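Part 4: Setting up the practice scene in the simulator

By this point you should have Pisiretti installed and the arm model loading without complaint. If it still throws errors when it starts, go back to Part 3 and sort that out first, I'll wait.

I do all my testing in the simulator before I go anywhere near the real arm in the Lurkarwood workshop. It's slower to get going, but I've dropped things on my own foot and I'd like you not to. The scene we're building is called Lei (the name is mine, type it exactly like that, capital L). The job in it is simple: pick up a ball, carry it to a mesh basket and let go.

1. Open Pisiretti and choose New Scene. Leave the floor grid switched on. You'll want it when you start moving the view about and lose track of which way is which.

2. Add the table from the Heltby parts folder. Use the wood one. There's a plain grey one as well and I find everything vanishes against the floor with it.

3. Put the arm on the table, with its base over towards one end so there's a good stretch of clear tabletop to work on. Tick Fix Base. If you forget, the whole arm falls over the moment you press Run, and it's very funny once.

4. Add the basket. Mine is the black wire one. Set it upright on the table, then zoom right in and check that the bottom is resting on the wood and hasn't sunk into it.

5. Add the ball and set its colour to red. Save the scene now, before you run anything!

6. Load the sample moves and press Run. When the arm has the ball over the basket, press the space bar to pause.

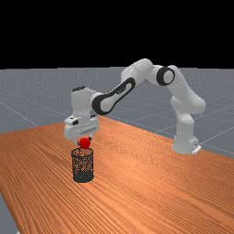 Paused with the ball just above the rim of the basket.

Have a good look round before you carry on. Swing the view down level with the rim and then look from directly overhead, because a ball that seems to be over the middle from one side can be well off from another. If it needs moving, change the drop point in small steps and run it again. My first go took me most of an evening in January, so don't be cross with yourself.

Note: heights in Pisiretti are in millimetres and are measured from the tabletop, so a drop height of 127 means 127 above the wood. I spent ages thinking it meant above the floor.

7. Press the space bar again to let the move finish, then save your drop point under a new name. Don't write over the sample, you'll want it back.

Caution: never send a new drop point straight to a real arm. Run it in the simulator at least 4 times first, and keep your hand on the stop button when you do switch over.

Checking the gripper on its own

If the ball slips or shoots off sideways, the trouble is nearly always in the gripper settings. I like to test those with no ball at all, so there's one less thing to blame.

1. Delete the ball (you did save, didn't you?).

2. Type in a spot on the table beside the basket and send the hand there, pointing straight down. Keep the tips a little way above the wood.

3. Press Close and wait for the fingers to stop.
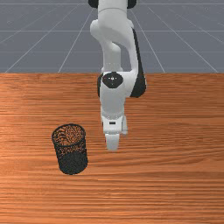 4. Press Open, then Close again, and watch the number in the grip panel. It should settle on the same value every time you close. If it wanders, turn the grip force down to 48 and have another try – most people set it far too high to begin with, me included.

5. Once you're happy, reload the saved scene to get the ball back and run the whole thing from the start.

Note: if the panel shows error 1822, the hand has been told to go lower than the tabletop. Raise the height a touch and press Reset. You don't need to restart the program.

Part 5 covers copying your settings over to the real controller. Leave the scene saved as it is, as we'll be opening it again there.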